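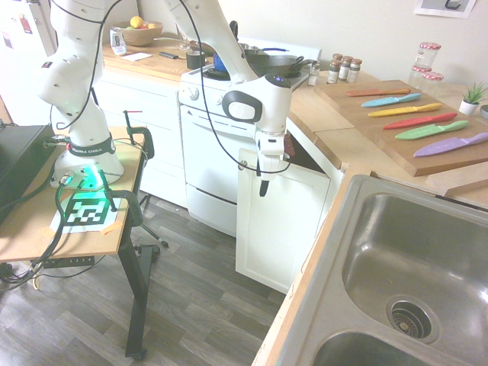 Figure 3. Kitchen with a white stove, an open white cabinet door and a light wooden table.

4.2 Cupboards, tables and the things that never get put away

We turn now from what households told us they owned to where they told us they kept it, and we should admit at the outset that this part of the study grew well past the space we had set aside for it. Our first plan was to ask a handful of storage questions near the end of each interview, mostly as a way of winding down before the tea was finished. People had a great deal more to say than we expected. The question "where does the colander live?" could open up a conversation lasting the better part of an hour, taking in a grandmother's pantry, a move between cities and a long-running disagreement about whether lids belong with their pots.

The material in this section comes from the kitchen diaries kept by the 461 households in Zetuvville and from the longer home interviews carried out in the Rudska neighbourhood by Dorin Roman and Amirul Saragih. The diaries gave us 1,252 usable entries on storage, by which we mean entries that named both an object and a place. An entry reading "tidied up a bit" was left out, although we have a good deal of sympathy for it. The interviews numbered 55, each held in the person's own home and nearly always in the kitchen itself, that being where most people led us once we were through the front door.

In sorting the entries we borrowed the three-part scheme set out by Muñoz, who separates closed storage (cupboards, drawers, anything with a door), open storage (shelves, hooks and rails) and what she calls resting places, meaning surfaces where an object stays without ever having been assigned there. The scheme served us well on the whole. Our one change was to treat the kitchen table as a category of its own. Muñoz counts it among the resting places together with benchtops and windowsills, and in the homes she studied that was probably fair enough, but in ours the table behaved so differently from the bench that keeping the two together would have hidden most of what we found interesting.

The difference has to do with turnover. Things that came to rest on the bench tended to stay put, and over the weeks of the diary they slowly turned into fixtures - the fruit bowl, the jar of wooden spoons, the tin where the good biscuits are meant to be hidden. Things on the table came and went. School bags, the mail, seedlings waiting to be planted out, a half-mended lamp, all of these turned up in the entries and then gave way at dinnertime, only to come back later in the evening. One retired bus driver described her table to us as "the railway station", and several other people reached for much the same sort of comparison without any prompting from us. The bench, in her telling, was more like the suburbs.

Light wooden tables and white cupboards of the kind in Figure 3 came up often in the interviews, and people were surprisingly ready to talk about colour. White cupboards were spoken of with a mix of fondness and resignation. They made a small room feel bigger, we were told, and they showed every fingerprint. A number of households had painted over darker timber fronts themselves, usually in a rush of energy soon after moving in, and were still finding drips on the hinges years later. Tables attracted a warmer kind of talk altogether. A mark on a cupboard door was dirt to be wiped off, while a mark on the table was quite likely to have a story attached to it, and we were shown ink stains, the ring from a hot pan and one set of tooth marks with something very close to pride.

Open doors need a paragraph to themselves. We had not thought to ask about them at all until Darmawan Wuisan, reading through the early transcripts, pointed out how frequently one person in a household complained that another left the cupboards open. The complaint was almost always good-humoured, but it was remarkably steady, and it seemed to follow lines of who cooks and who cleans more closely than lines of age or gender. Those who did most of the cooking tended to describe an open door as a stage in the work. You open the cupboard, you take out the oil, you will be putting the oil back in a minute, and so the door can wait. Those who came in afterwards described the same door as something left undone. Both accounts seem perfectly sensible to us, and we suspect that a fair number of small domestic quarrels rest on a difference of this kind, with one person still in the middle of a job that the other believes to be over.

This ties in with the idea of the "long task" developed in Section 2, where we argued that cooking is seldom a single stretch of work with a clear beginning and a clear end. A pot of beans may be started at breakfast and eaten at night. Bheki Msimang, whose own interviews in Dakar were the starting point for our questions, noticed that the cooks he spoke with kept certain objects within reach for the whole length of such a task, and would put them away only once the meal had been served. Our diaries show much the same habit. Salt, oil, the sharp knife, a tea towel and the chopping board are the objects most commonly recorded as being "out", and they are also the ones that people were least inclined to describe as untidy. A chopping board on the bench at three in the afternoon is simply waiting.

We found less agreement on appliances. Some households held firmly that anything with a cord should go back into a cupboard after use, and others felt just as firmly that an appliance put away is an appliance never used again. The second group had a fair bit of evidence on its side. Among the interview households, slow cookers and waffle irons kept in low corner cupboards were mentioned mainly in the past tense. Calum Morrison has suggested that the weight of the object matters less than the number of other things that must be shifted to get at it, and our reading of the transcripts bears him out. People would happily lift a heavy mixer from a clear shelf. They would not move a stack of baking trays to reach a light one.

There are limits to what can be drawn from all this. The diaries were kept by people who were willing to write about their cupboards for a month, and we can hardly claim that such people are typical of their neighbours. They may be tidier, or they may only be more patient. The interviews, too, were held by appointment, and more than one person confessed to having had a quick clear-out before we arrived. We asked them, when this came up, where the things had been moved to, and the answers (the laundry, the car, the oven) have been coded separately and are taken up again in Section 5.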